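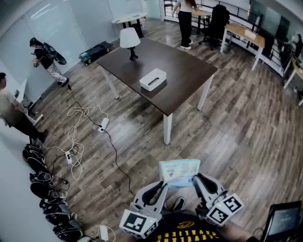
연한 파란색 상자는 바닥 바로 위에, 테이블에는 전등과 티슈 상자

바닥에 놓이는 물건부터 치우는 순서

거실이나 공용 방을 정리할 때 테이블 위부터 손대는 사람이 많다. 눈에 먼저 들어오는 자리라서 그렇다. 하지만 바닥에 상자와 충전선이 남아 있으면 테이블을 아무리 닦아도 방은 그대로 어수선해 보이고, 청소기를 돌릴 수도 없다. Nam에서는 방 정리를 바닥에서 시작해 테이블에서 끝낸다.

1. 작은 상자

속이 빈 상자인지 먼저 확인한다. 비었으면 접어서 종이류로 보내고, 내용물이 있으면 상자째 제자리에 둔다. 바닥에 잠깐 내려놓는 상자가 가장 오래 남는다. 둘 곳이 정해지지 않은 상자는 3일만 보관 바구니에 넣어 두고, 그 안에 쓰지 않으면 내용물을 꺼내 다른 물건과 합친다.

인쇄된 상자는 색이 비슷하면 구분이 안 된다. 글씨가 작은 상자는 옆면에 마스킹 테이프를 붙이고 내용물 이름을 크게 적는다. 윗면에 적으면 쌓았을 때 보이지 않는다.

2. 노트북과 충전기

바닥에서 노트북을 쓰는 집이라면 벽 쪽에 자리를 하나 정한다. 사람이 지나는 길에 펼쳐 두면 밟거나 발로 차기 쉽다. 러그나 이불 위는 통풍구가 막히므로 피하고, 단단한 바닥이나 낮은 받침 위에 놓는다.

흰색 얇은 케이블은 회색이나 갈색 바닥에서 잘 보이는 편이지만 어두워지면 발에 걸린다. 쓰지 않을 때는 콘센트에서 뽑아 손바닥 너비로 느슨하게 감고 벨크로 끈으로 묶는다. 어댑터 몸체에 바짝 감으면 선이 꺾이는 부분부터 피복이 갈라진다. 끈은 길이 7cm 정도면 충분하다.

3. 나뭇결 바닥

물건을 다 들어낸 다음 마른 밀대로 결 방향을 따라 민다. 젖은 걸레는 물기를 꼭 짜서 쓰고, 판 사이 이음매에 물이 고이지 않게 한다. 신발을 신고 드나드는 방은 출입구 쪽에 모래가 쌓인다. 이 모래를 먼저 쓸어 내지 않고 밀대를 쓰면 잔긁힘이 생긴다.

테이블 다리 주변은 손으로 닦는 것이 빠르다. 흰 다리는 바닥에 가까운 부분에 검은 자국이 잘 남는다. 중성세제를 푼 물에 적신 천으로 문지르고 마른 천으로 한 번 더 닦는다. 그래도 남는 자국은 지우개로 살살 문질러 본다.

4. 짙은 색 테이블

짙은 갈색 상판은 먼지와 손자국이 유난히 잘 보인다. 극세사 천을 2장 준비해서 한 장은 살짝 적시고 한 장은 마른 채로 쓴다. 적신 천으로 닦은 자리를 바로 마른 천으로 따라가며 닦으면 얼룩이 남지 않는다.

위에 두는 물건은 적을수록 좋다. 전등은 뒤쪽, 티슈는 손이 닿는 앞쪽 가장자리 근처가 쓰기 편하다. 둘 다 들어서 밑까지 닦고, 전등은 끄고 플러그를 뽑은 뒤에 옮긴다.

흰 전등갓은 물로 닦지 말고 먼지 제거용 롤러를 위에서 아래로 굴린다. 갓 안쪽은 마른 붓으로 턴다. 전구가 식은 다음에 한다.

5. 유리 칸막이

반투명 유리는 매끈한 면과 거친 면이 있다. 매끈한 면은 보통 유리처럼 닦으면 된다. 거친 면에는 손기름이 배어 진한 얼룩으로 보이는데, 미지근한 물에 주방세제를 한 방울 풀어 넓게 닦아야 경계가 생기지 않는다. 얼룩 부분만 문지르면 그 자리만 색이 달라 보인다. 시트지를 붙인 유리라면 가장자리에서 안쪽으로 문지르지 않는다. 모서리가 들뜬다.

여럿이 함께 쓰는 방

맡는 구역을 나눈다. 한 사람은 바닥, 한 사람은 테이블, 한 사람은 유리와 벽 쪽을 맡으면 서로 부딪히지 않는다. 가방은 메고 있지 말고 문 옆 고리에 걸어 둔다. 몸을 돌리다가 전등을 치는 일이 생각보다 잦다.

정리: Dong-hyun Nam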